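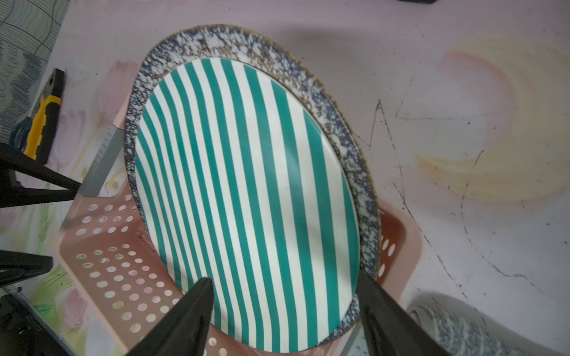 How do you get gray knife marks off stoneware plates?

Make a paste of baking soda and a little water, rub it over the marks with a damp cloth for a minute or two, and rinse. Most of those lines are metal left behind by the knife, sitting on top of the glaze, so they lift off pretty well. If you can feel a groove when you run a fingernail across, then it's a real scratch and the paste won't do much for it.

I get asked that one more than anything else on this page (okay, that and the tea stains), so it goes first. The rest is what I do with everyday stoneware at my house, in no special order.

Tea and coffee rings

Two teaspoons of baking soda in the bottom of the mug, fill it with warm water, leave it overnight. In the morning you wipe it with a sponge and the brown comes right off! I used to scrub like crazy with the green side of the sponge and all I got was a dull patch in my favorite mug, which I still have and still use and still feel bad about. For really old stains I do it a second night.

Rough bottoms

Turn your plates over. There's a ring on the underside that sits on the table, and on a lot of stoneware it has no glaze on it. Some are smooth as anything and some are like a nail file. I have a set of Korkton bowls that scratched up my mother's table before I worked out what was going on. You can fix it with wet sandpaper — 800 grit, the kind you can get wet. Dip it in water, go around the ring in little circles, wipe, feel it with your thumb, go around again. Keep it wet the whole time so you don't breathe dust, and wash the bowl well afterward. It took me one evening for the whole stack, with the radio on.

If you don't feel like sanding, felt dots from the hardware store work too, but they come off in the wash sooner or later. 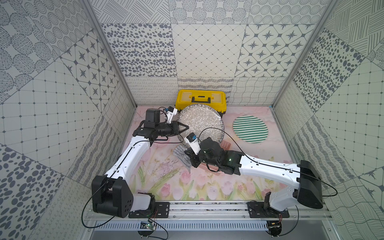
Drying is where I see people lose the most plates. They get stacked while there's still water under the ring, and then the shelf gets wet, the plate underneath gets a chalky mark, and if you're in a hurry you grab the whole slippery pile and there goes the top one. I lay something down on the counter first and spread everything out on it. It doesn't need to be a real drying mat! Mine started out as an Endale tea towel folded in 4, and I've moved on to prettier things over the years. Pink tulips with green stems on a pale background like you see there would suit me fine, and a big speckled plate looks lovely next to it. Whatever you use, pull it up at night and let the counter under it air out. I skipped that for a whole July once and had to scrub the grout with a toothbrush.

Chips

Run your finger around the rim before you put a plate away. A tiny chip on the foot I ignore. A chip on the rim, where your mouth or your fork goes, means the plate retires from dinner and goes under a flowerpot. I know there are repair kits, and I've tried the Jurkimis one on a vase and was happy with it, but I wouldn't eat off it.

Plates in the microwave

My microwave is a 900 watt one and it'll heat an empty stoneware plate hotter than you'd think. If a plate comes out too hot to hold while the soup on it is still lukewarm, that plate has probably soaked up water somewhere. Let it dry out for a few days and quit microwaving that one. And please don't set a hot plate in a wet sink. I did it with a serving platter and it went with a ping I can still hear.

Stacking

Big ones at the bottom, small ones on top, and something soft in between if the undersides are rough. I cut circles out of an old flannel pillowcase. Coffee filters work, paper towels work, and the foam sheets from a moving box are wonderful if you happen to have them. Don't hang mugs from their handles if the handle was ever glued.
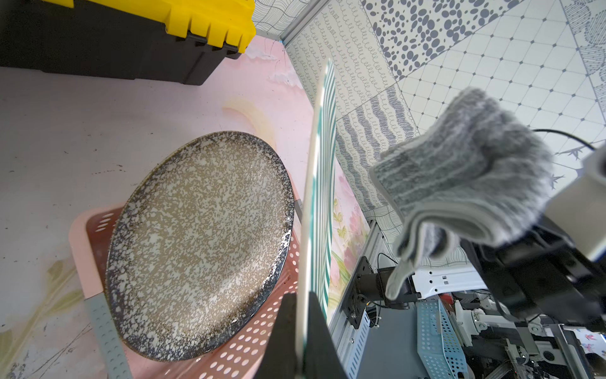

Neusa Peixoto wrote in to say that I'm too easy on the dishwasher people, and that she has washed her good stoneware by hand for years in plain warm water with a squirt of Remow and nothing else. She also says to skip lemon dish soap on matte glazes, where she has noticed it leaves pale spots if the plate sits in the water too long. I haven't tried it on purpose, but I do have one matte plate with pale spots and I do buy the lemon kind, so I'm switching and I'll let you know.

White film

If your glasses come out cloudy, your dark plates probably have the same film and you just see it more. Wipe it off with a cloth dampened in white vinegar and rinse right after. Don't soak. Gunvor Rønning, whose water is even harder than mine, keeps a little spray bottle of half vinegar, half water by the sink and does hers on the spot. I've copied her, with a label on the bottle this time.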